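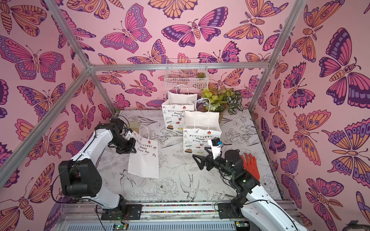 Against the gift bag, mostly

A reader in Vilville wrote in after the January issue to ask why this newsletter, which has had a good deal to say about wrapping paper, has never said anything about gift bags. The short reply was that I don't like them much. The longer reply follows, and it has been softened in a couple of places since the first draft, after a week spent handling more paper bags than I care to remember.

My starting complaint is the writing. At some point the people who make party bags decided that a bag needed a message, and that the message should be as wide as possible so the same bag could be sold for a birthday, a shower, a retirement or a new puppy. "Happy Every Day" is the purest version I know. It comes in black script on a white bag, with pennant flags strung across the top and a cupcake to help you guess the mood. I have read those three words a great many times now and I still can't tell you what they want from me. Happy birthday is a wish for one day, and a reasonable one. Every day is a lot to ask of a person, and it seems an odd thing to hand over along with a candle.

A friend of the newsletter argues that this is the whole point. A bag that says Happy Birthday can be passed on only to somebody with a birthday coming. A bag that says Happy Every Day can go around forever, and in her family one has. It started with a pair of slippers and was last seen holding jam. I grant her the jam. Vague bags do get reused more, and if you keep a stash in the closet, the vague ones are the ones you reach for.

Now the bag as a bag. White paper is a bold choice for something that gets set on floors. It picks up a gray line along the bottom edge the first time it meets a car mat, and no amount of rubbing with an eraser takes that away (I tried a white eraser, a pink one and a slice of bread, which an older household book swears by; the bread left crumbs and the line stayed). If you mean to pass a bag on, stand it on a clean towel, or buy brown.

Twisted paper handles I had expected to dislike and ended up defending. They look flimsy next to ribbon or cord. In my kitchen they held up perfectly well with a hardcover book and a jar of honey, carried around the block and up the stairs. What they don't forgive is being grabbed by one side. Lift by a single handle and the bag swings open, the weight goes to one corner, and the glued patch inside starts to peel. Hold both together and they'll last for years. Ribbon handles, by contrast, are usually poked through a hole and knotted, and the knots slip. I have had a bottle of olive oil go down on a sidewalk because of a ribbon handle, so take my opinion as that of a person with a grudge.

Standing up is the next trouble. A tall paper bag with one light thing in it will fall over if a cat looks at it. The shops answer this with tissue, which adds bulk at the top and nothing at the bottom. Cut a piece of cereal box to fit the base and drop it in before anything else. It weighs next to nothing, it squares up the corners, and it can stay there for the next person. If the present is really small, put it in a small box first, or accept that a gift bag is the wrong thing for it. A pair of earrings at the bottom of a large bag is a search party.

I looked at what is for sale, in a limited way. Hapeta sells its paper bags flat in a bundle of 10, which is a sensible number for a household and a silly one for a children's party. Ikska has a bundle of 50 and, for people who have either a store or a problem, a carton of 500. The Ikska listing carried 1,392 reviews on the day I looked. I read far too many of them. A surprising share were written by people who had not yet put anything in the bags, and who gave full marks for how cute the flags and cupcakes were. That is fair enough as a view of a picture. As a view of a bag, I would like to hear from them after the honey.

Skornen does a plain one with no message at all, at a price I thought cheeky for the absence of ink. It creased exactly like the others.

Storage is where the case against gets stronger. Used bags breed. They live inside each other, in a larger bag, on a hook or at the back of a closet, and every one of them was kept because it was too nice to throw out. I pulled mine out for this piece and more than half had a name on them, written directly on the paper in marker, which ends a bag's career right there. Write on a tag. Tie the tag on one handle. Take the tag off when you fold the bag, and fold it along the creases it came with, base up against the back panel, so it lies flat. If the base has gone soft or the glued patch has let go, it is recycling, provided there is no foil or glitter on it. Your local rules may be fussier than mine.

The other place people put them, I've noticed, is on the floor of whichever room the presents are collecting in, where they turn into furniture. Guests drop cards in the wrong one. Somebody uses one for trash. If you're hosting, line them up on a table with the tags facing out, even if it means moving the cake.

Several of you will want to tell me that wrapping paper is worse, being torn off and thrown away in a minute. That's the strongest thing to be said for the bag and I don't dispute it. What I doubt is that most gift bags are reused as often as we like to claim. A cousin's jam bag gets talked about in a family for the very reason that it's rare. The rest sit in the closet inside a bigger bag, wishing the coats a happy every day.

So the house position, for the moment: paper over plastic, vague over specific if you must have words, twisted handles over ribbon, a square of cereal box in the base, and no marker. I'd still sooner get a present wrapped in a dish towel.

Replies to this item are open until 29th March. I am particularly interested in hearing from anyone who has kept one paper bag moving for longer than the slippers-to-jam one, and can say what was in it each time. Photographs of handles are welcome. Please don't mail me the bags.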